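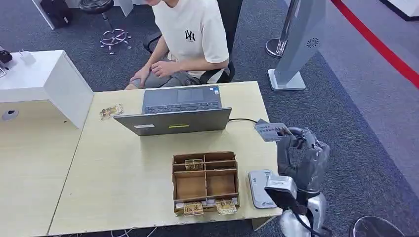

Handover Faults | Service and Safety
Reading time: 5 min

6.3 Card not released at handover (fault 58)

Fault 58 is logged when the hand reaches the handover position and the fingers stay closed after the release command. The grip force does not drop, and the arm holds position until the operator acts. The fault was first logged in March on the Dridum hand with release profile 5.

CAUTION: Do not pull the card. A sharp pull is read as slip, and the controller raises the grip force. Fingertips can be pinched between the thumb and the first finger.

1. Tell the person receiving the card to move both hands away from the gripper.

2. Press HOLD on the operator panel. The arm stays where it is – only finger motion is stopped.

3. Open the Zaneo log viewer and read the thumb force. A value above 17 N with no motion command active confirms fault 58.

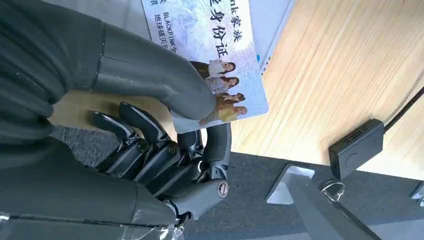

4. Select MANUAL, then OPEN THUMB. The thumb must move before the fingers. If the fingers open first, the card can be bent over the thumb tip.

5. Support the card by its free edge and take it out once the thumb is clear. Check the edges for creases. Do not return a creased card to the organizer.

Note: Laminated cards trigger the fault more often than plain ones. The slip threshold in profile 5 was set with uncoated stock.

6. Load release profile 6 and set the release delay to 100 ms.

7. Repeat the handover at reduced speed with a card from the organizer. The receiver keeps an open hand short of the card until the thumb starts to move.
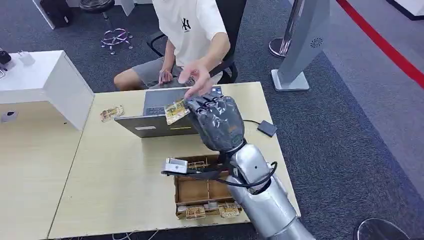
Morena Negri objected to step 7 in review, writing that the receiver should not reach in at all until the log shows zero thumb force, and that reduced speed does nothing to limit a pinch. Her wording applies at all sites until profile 6 is approved.

8. If the fault returns, press STOP, switch off hand power and tag the unit out of service. Send the log to Vilho Kuusisto at Toivonen. 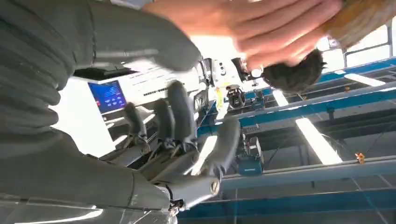
6.4 Resetting the hand after a stop

1. Leave hand power off for 17 seconds.

2. Switch on and run HOME with no card in the grip. Keep hands clear of the fingers until the status reads READY.

3. Enter the fault number and the active profile in the service record.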